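Home / Ceilings and Canopies / Printed Metal Panels

Bultov Pencombe Printed Ceiling Panel

For lobbies, covered walkways, transit shelters, park buildings and other public ceilings
Indoor and sheltered outdoor use
Made to order

The Pencombe is a flat aluminum ceiling panel with artwork or lettering printed on the underside. It hangs from a concealed rail, so no screws or clips show from below. Architects order it for entry halls and open-air structures where the ceiling carries a mural, a map, a pattern or the name of the building.

Panels are cut to your drawing. Curved edges and cutouts for lights, speakers and sprinkler heads are made at the factory before printing, and the ink runs up to the cut edge. Panels can be cut in the field with a fine-tooth blade, but a field cut leaves bare metal and must be sealed with the edge pen supplied.

Specifications

Material: aluminum sheet, primed both sides
Thickness: 3 mm
Width: 300 mm standard, other widths quoted
Length: up to 3,000 mm in one piece
Edges: square, eased or folded
Standard background colors: 142
Surface: matte or satin
Fixing: Greltel concealed rail, sold separately

Matte is the usual choice over glass walls and polished floors. Satin wipes down more easily and is the better pick for restrooms and food areas. Gloss is not offered on this panel.

Rail and hanging

The panel has a folded return on its long sides that hooks onto the Greltel rail. Rails run at right angles to the panels and are fixed to the structure or hung on threaded rod. Each panel slides along until it meets its neighbor and is then locked with a spring stop. To get above the ceiling, release the stop at the end of the row and slide the panels back. Panels are numbered on the top face in the order shown on the layout drawing.

The older Gentile rail has a narrower hook and does not fit. If you are adding to a ceiling that was put up on Gentile rail, send us a section drawing and we will quote adapter strips.

Artwork

Send vector files where possible. Photographs and scanned paintings should be supplied at full size or at half size with the resolution doubled. Allow for the joint between panels, and keep faces and small text away from it. We return a layout drawing with the panel lines laid over the art, and printing starts once that drawing is signed. Changes after signing are charged by the panel.
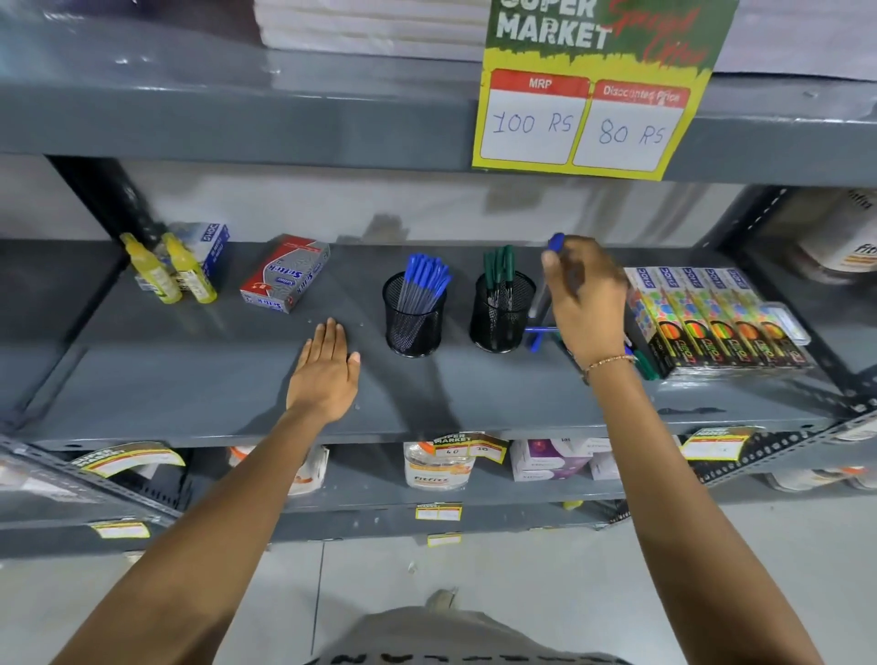
Lettering on a ceiling is read at an angle and often while walking, so it needs to be bigger and plainer than lettering on a wall. We suggest capitals with an even stroke and a strong difference between letter and background. White on dark green works well, as on the store shelf sign with "SUPER MARKET" across its upper part. Slanted script such as the red "Special Offer" on the same sign is better kept for short words near eye level. Small figures like its 100 RS and 80 RS prices belong on a wall panel, and we will flag text of that kind on the layout drawing.

Cleaning

Dust with a dry microfiber cloth or a soft brush. For marks, use warm water and mild soap, then wipe with clean water. Do not use solvent, abrasive pads or a pressure washer. Graffiti coating is available on request and has to be chosen at the time of order, as it is baked on with the print.

Ordering

Price depends on panel area, cutouts and number of background colors. Please include a reflected ceiling plan, the ceiling height, the type of structure above and the delivery address. A printed sample, 300 mm square, is made from your own file and credited against the order. The factory closes for the second half of December and no panels ship in that period.

Panels travel face to face with a foam sheet between them. Store the crates flat and under cover.

Related items
Greltel concealed rail
Edge pen
Spring stops, bag
Pencombe wall panel

Page updated 2018-05-06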